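Week 6 handout: totes, rollers and the bench beside them

Read this before the seminar. Bring the Watton floor plan, and a pencil, as we will be drawing on it.

## What the claim is

Most warehouse textbooks will tell you that a conveyor line with standard bins "pays for itself." I would like you to be suspicious of that phrase. Pays whom, over what period, and compared with what? The Kelerard brochure in your reading pack compares its line with people carrying cartons by hand across a building nobody would lay out that way today. A fairer rival is a decent cart and a short walk.

The brochure gives 1,958 bins a shift for the Gindthorpe site. It doesn't say whether a bin that goes past the same point 2 times is counted once or twice. Naima Zerouali raised this in last year's class and we wrote to ask. The reply talked about "throughput events," so treat the number with care.

## Terms you need

- **Tote**: a reusable bin, usually plastic. In these notes "bin" and "tote" mean the same thing.
- **Side guard**: the rail along the edge of a roller line. It keeps bins on the rollers.
- **Accumulation**: bins backing up on the line, on purpose or otherwise. Suppliers tend to use the word for both.
- **Side bench**: a flat surface next to the line for small jobs such as sorting, checking or relabeling.

## The side bench problem

Benches get drawn last and argued over least. On the original Inthanon drawing the bench was a plain rectangle with no note of height, finish or who would clean it. Then the line opened and small parts began to live there.

A pale top is often sold as "easy to keep clean." I don't buy it. What a pale top does is make marks easy to see, and somebody still has to wipe it. If the cleaning schedule has no line for benches, the marks stay.

The second claim is that a guard rail separates the two work areas. It does stop a bin from sliding sideways. It does very little about reach, noise or clutter - check the distance from the bench to the nearest bin before you accept the word "separate."
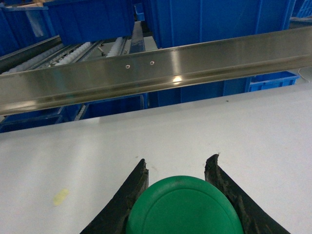 Blue bins past the steel rail, and a pale top with marks on it, in both views.

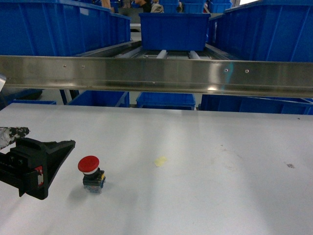 **If every bin on a line is the same color, how are people meant to tell full from empty, or one customer's stock from another's?**

By label or by scan, and color should not be asked to do the job. One color keeps buying simple and lets any bin go anywhere, which suits the purchasing office very well. The cost lands on whoever has to lean over and look inside. If a design depends on labels, ask where the label goes, whether it can be read from the bench side, and what happens when it peels. For the exercise, assume a batch of 100 bins, 68 of them with a label on one end only, and mark on your Watton plan each place where a worker would have to turn a bin around to read it.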